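Elvira Grajales was already talking when I sat down, and she didn't stop until her coffee had gone cold. I'd come to ask her how a person with a two-room rental and a sewing habit ends up teaching strangers to get rid of their stuff. She wanted to talk about moving.

"I moved 4 times in six years," she said. "By the last one I was carrying boxes I hadn't opened since the first one. I knew what was in them, too! Cables. Fabric. A fondue set."

The last move brought her to Usuga, where she rents the top floor of a narrow house on a steep street. It has one closet. She gave herself the month of June to get everything she owned to fit, and she kept a notebook of what left the apartment and where it went. The final tally was 2349 things, and yes, she counted buttons.

"People get mad about the buttons," she said. "They think I cheated. Well, I had to pick up every one of them, so they count."

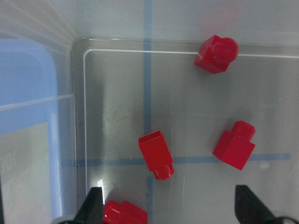 Red blocks in a clear plastic bin.

I asked where a beginner should start, and she answered before I'd finished the question. Kitchen drawers. She's firm about this. Photos and letters come last, when you've had some practice, and she thinks a lot of people quit because they open the shoebox of old birthday cards on day one and spend the whole afternoon crying on the rug (I have done this. I didn't tell her).

Her classes started at the Biveo library branch with folding chairs and a borrowed projector. Now she runs them out of a room above the Skasel hardware store, 30 people at a time, and there's a waiting list.
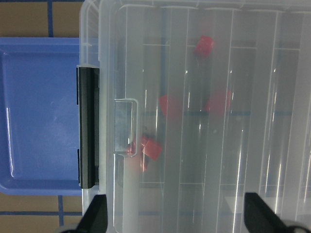
She doesn't let anybody buy storage until the third week. "You go to the store first and you come home with eleven baskets," she told me. "Then you've got the mess plus eleven baskets." She laughed pretty hard at that – she says she still owns a few of her own.

What about sentimental things? I have my grandfather's bowling trophies in my hall closet and I was hoping for permission, one way or the other. Elvira wouldn't give it to me. She asked which one I liked best, and I knew right away. It's the ugly one from the Ornier league with the bent arm.

"So put that one on a shelf," she said. "Why is it in a closet?"
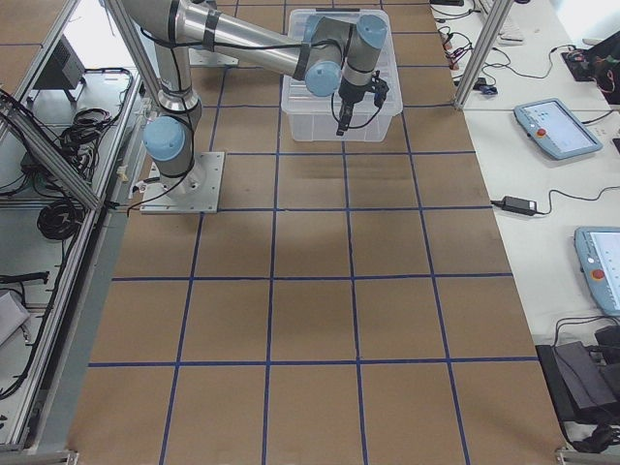
We got onto money after that. She spent 800 dollars on a storage unit the year before she moved to Usuga, and it bothers her to this day. When she finally emptied it, she kept a lamp and a winter coat. The lamp needed rewiring.

She isn't strict about everything. Her yarn takes up most of the one closet, and she has no plans to fix that. Her sister gives her a hard time about it on every visit. "I use it," Elvira said. "I knit every night. If I stopped knitting, then we could talk."

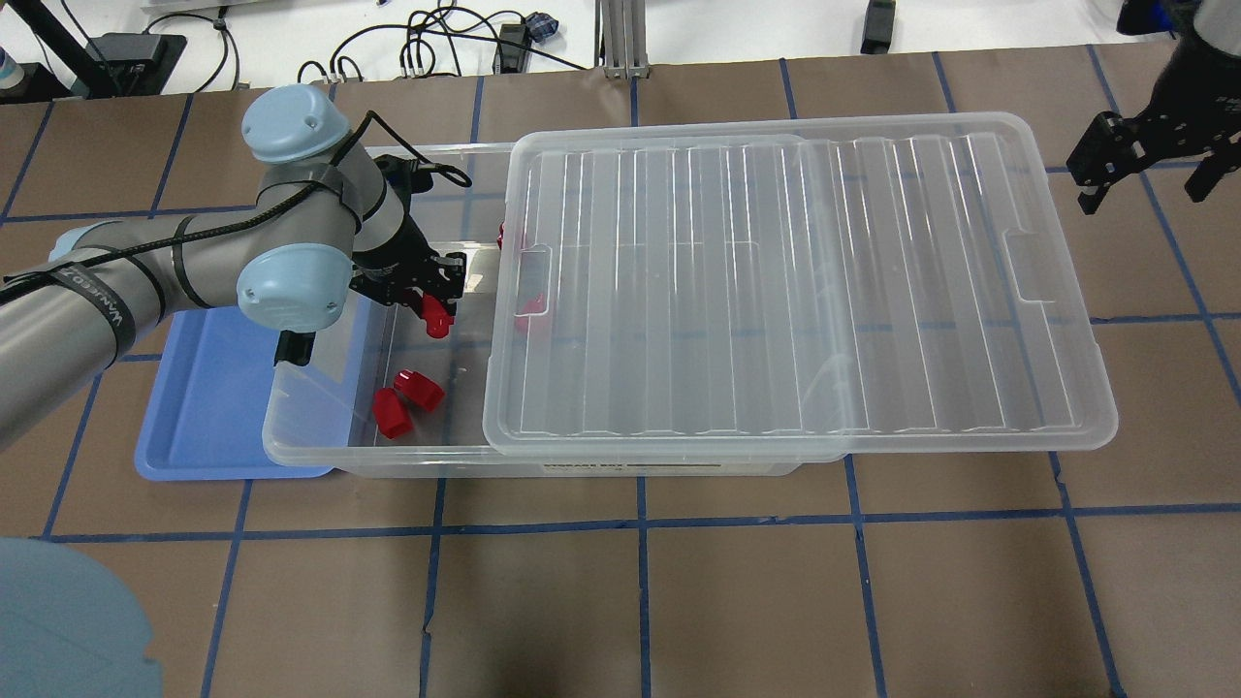 I wanted to know if it ever slips, if she ever looks up and finds the counter buried. All the time, she said. Mail is her weak spot. She has a ten-minute rule after dinner, where she sets the oven timer and clears whatever she can reach, and when it beeps she sits down even if she's holding something.

Her next round of classes starts July 7, 2018, above the store, and the first evening is all junk drawers. You bring yours with you, the entire drawer, pulled right out of the cabinet. She's had people carry them in on the bus.

I went home and took the trophy out of the closet. It's on the bookcase now, next to the router, and the other ones are still in there.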